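공연장 대관 행사용 재생 PC 네트워크 및 출력 설정 방법

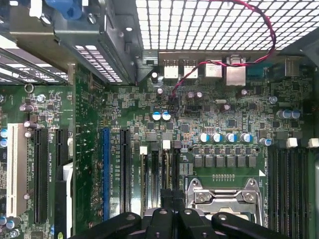 메인보드 후면 입출력부. USB 포트 오른쪽에 네트워크 단자가 있다.

작성: Santino Mansilla
적용 대상: Badent 홀, Kudesdale 라운지의 음향·영상 콘솔

대관 행사에서 배경 영상과 음원을 한 대의 PC로 송출할 때의 설정 절차를 정리한다. 콘솔 기본 교육을 마친 운영 인력을 기준으로 하며, 조명 제어는 다루지 않는다. 조명은 Montecinos 쪽 매뉴얼을 따른다.

1. 사전 확인

주최 측에서 받은 파일은 행사 전날까지 내장 드라이브로 복사한다. 외장 드라이브에서 직접 재생하지 않는다. 영상은 H.264 또는 ProRes 422, 음원은 48kHz WAV로 통일한다. 44.1kHz 파일이 섞여 있으면 미리 변환한다. 재생 중 샘플레이트가 바뀌면 오디오 인터페이스가 재동기화되면서 짧은 무음이 생길 수 있다.

파일명 앞에는 큐 번호를 두 자리로 붙인다. 한글 파일명은 재생 프로그램에서 문제가 없으나, 백업 PC로 옮길 때 자모가 분리되는 경우가 있어 영문으로 바꾸는 편이 안전하다.

2. 네트워크 연결

PC는 유선으로만 연결한다. 관객용 무선망과 제어망은 분리되어 있으며 둘을 브리지로 묶지 않는다.

(1) 콘솔 하단 패치 패널의 16번 포트에 케이블을 꽂는다.
(2) 어댑터 설정에서 IP를 수동으로 지정한다. 주소는 콘솔 옆 배정표를 따르고, 서브넷 마스크는 255.255.255.0으로 한다.
(3) 게이트웨이는 비워 둔다. 행사 중 자동 업데이트가 걸리는 것을 막기 위한 설정이다.
(4) 믹서 주소로 ping을 보내 응답을 확인한다. 응답이 없으면 무선 어댑터가 켜져 있는지부터 본다.

3. 오디오 라우팅

인터페이스 출력 1-2는 메인, 3-4는 로비 송출에 배정한다. 운영체제 알림음은 모두 끄고, 기본 출력 장치를 인터페이스가 아닌 내장 사운드로 돌려 둔다. 재생 프로그램에서만 인터페이스를 직접 선택한다.

버퍼는 512샘플에서 시작한다. 영상과 소리가 어긋나면 버퍼를 줄이기 전에 프로젝터 쪽 지연을 먼저 측정한다. Badent 홀은 영상이 약 2프레임 늦으므로 오디오에 같은 값의 딜레이를 준다. Kudesdale 라운지는 LED 월을 쓰며 별도로 측정해야 한다.

4. 영상 출력

디스플레이 배열은 확장 모드로 한다. 복제 모드에서는 해상도가 낮은 쪽에 맞춰져 월 화면이 흐려진다. 주사율은 월 프로세서 입력과 같은 값으로 고정한다. 화면 보호기, 절전, 야간 색온도 기능은 해제한다.

바탕화면은 검정 단색으로 두고 아이콘을 숨긴다. 작업 표시줄이 확장 화면에 나타나지 않도록 주 화면에만 표시하게 바꾼다.

5. 큐 시트 등록

Werkska 플레이어를 기준으로 한다. 새 쇼 파일을 만들고 폴더째 불러오면 파일명 순서로 큐가 생성된다. 반복 재생이 필요한 배경 영상은 개별 큐에서 Loop를 켠다. 전체 설정의 Loop는 사용하지 않는다. 큐 사이 페이드는 기본값이 0이므로 직접 입력한다.

6. 리허설 점검

입장 시작 전에 첫 큐부터 마지막 큐까지 한 번씩 넘긴다. 긴 영상은 앞뒤 9초만 확인해도 된다. 메인과 로비 레벨을 따로 확인하고, 정지 버튼을 눌렀을 때 월이 검정으로 빠지는지 본다.

백업 PC에는 같은 쇼 파일을 열어 둔 상태로 대기시킨다. 전환은 콘솔의 A/B 스위치로 하며, 영상과 음향 스위치가 분리되어 있으므로 둘 다 눌러야 한다.

7. 종료

쇼 파일을 저장한 뒤 주최 측 자료를 삭제한다. 믹서 메인 페이더를 내리고, 앰프, 믹서, PC 순으로 전원을 끈다. 변경한 IP는 되돌리지 않아도 된다.

오류 코드 371이 표시되면 쇼 파일의 경로가 바뀐 것이다. 쇼 설정의 미디어 폴더를 다시 지정하고 플레이어를 재시작한다.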